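Suturing Basics, Session 3: Loading and Driving the Needle
Notes to go with the bench class

Hi everyone. I promised written notes after last session because half of you were scribbling while I was talking and then missed the part with the hands. So put the pens down in class, watch, and read this at home. It runs long and repeats itself a bit (so do I).

We're still on simple interrupted stitches. Don't jump ahead to running sutures, even if you've been watching videos. I can tell!

What to bring

Your Prikton pad, the one you were given in the first session. If it's shredded along the middle, turn it around and use the other end before you ask for a new one. Your own needle driver if you have one, otherwise take one from the gray drawer. Toothed forceps. Scissors that cut thread, meaning not the ones you used to open the packets. Eye protection, please, every time.

Needles go in the sharps box and nowhere else. Count yours out at the start and count them back in at the end. I do this with every group and I'm going to keep doing it.

The needle, quickly

Three parts, and you need the words because I'll be using them all evening. The point does the cutting. The body is the curved part, and it's the only part you should be gripping. The swage is where the thread is joined on, and it's weaker than it looks. Clamp on the swage and you can crush it, or the needle bends right there halfway through a bite and you have to start over.

Most of what we use at the bench is a three-eighths circle. There's a tray of half circles too, and I'd like you all to try a couple. They want more roll of the wrist and less room, and people who hate them at first often end up liking them for tight corners.

Loading

Hold the driver so the tips point away from you. Take the needle between half and two thirds of the way back from the point. Closer to the point and you'll have nothing left to drive with, farther back and you're on the weak end. For tough material I go nearer the middle. For soft material I slide back a little and get a longer reach.

Grip with the very tips of the jaws. I know it feels safer to bury the needle deep down near the hinge, but then you can't see it, it sits crooked, and the big lump of metal keeps you from getting close to the surface. Tips only.

Square is the default. Needle at a right angle to the jaws, curve facing the way you're going. Later on you'll open that angle on purpose for awkward spots, but learn square first so you know what you're changing.

Then close the ratchet. One click or two is plenty. If you're at three and squeezing, the needle probably isn't sitting flat, so let go and load again.

Look at the jaws themselves before you start, too. The inside faces have fine teeth, and those teeth are what stop the needle from twisting. When they're worn smooth or full of old gunk the needle spins in your grip no matter how well you loaded it, and you'll blame your hands. Clean them with the little brush. If they're still slippery, tie a bit of tape on the handle and leave the driver on my desk.

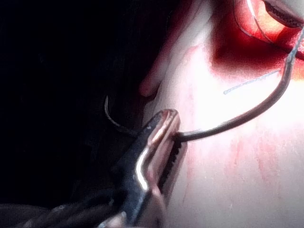
Ineke Van Loon wants to know why she should bother reloading when the needle is only a few degrees off, if she can just correct with her wrist on the way through. Fair question, and I used to do the same. You can correct, sure, but now the wrist is doing two jobs, and the path through the pad comes out as a sort of lazy corkscrew. The two sides won't match when you tie. Reloading takes a couple of seconds. Spend them.

Driving

Go in at ninety degrees to the surface. Almost everyone goes in too flat, and then the bite is shallow and wide and the edges roll under. Turn your hand palm down before you start (really down, it should feel like too much) and then roll it over. The curve of the needle already knows the path, so all you're doing is turning it. If you push straight ahead you're fighting the curve, and the needle will bend or the hole will tear bigger.

Say it with me: roll, don't shove.

When the point shows on the far side, stop. Let there be enough needle out to grab, then hold it with the forceps, open the driver, and move around to take it again on the exit side. Grab the body and not the point. The point goes dull quickly when you keep biting it with steel, and a dull point is why your tenth stitch feels harder than your first.

Pull the needle out along its curve as well. People do a gorgeous entry and then yank it straight up like a fishhook. Same roll, same direction, all the way until it's clear.

Thread: keep an eye on where the tail is. Leave a short tail on the entry side, two or three centimeters, and keep the long end out of your working area. A loop drifting back under the driver gets caught when you close, and you don't notice until you've pulled your last stitch out.

Spacing

Same distance from the edge on both sides, and the same depth. On the pad I want five millimeters from the edge and five between stitches. Draw dots with a marker if you need to. I still draw dots when I'm demonstrating and I have no shame about it.

Practice for this week

I'm asking for 200 loads. Just loads! No stitching. Pick the needle up from the pad, set it square, one click, check, release, do it again. You can do it in front of the TV as long as there's no cat or toddler in the room. Do them in small batches, and do some with your other hand.

After that, two rows of ten stitches, tied the way we did in Session 2. Bring the pad in on Sunday so I can look at the back as well as the front. The back tells me much more about your depth.

If you're out of thread, the Dovberg spools in the supply cupboard are fine for practice. They're a bit stiff and they curl, so run a length between your fingers before you use it.

The bench is open an hour before class for anyone who wants extra time. I'll be there, probably eating.

Jintana Thongdee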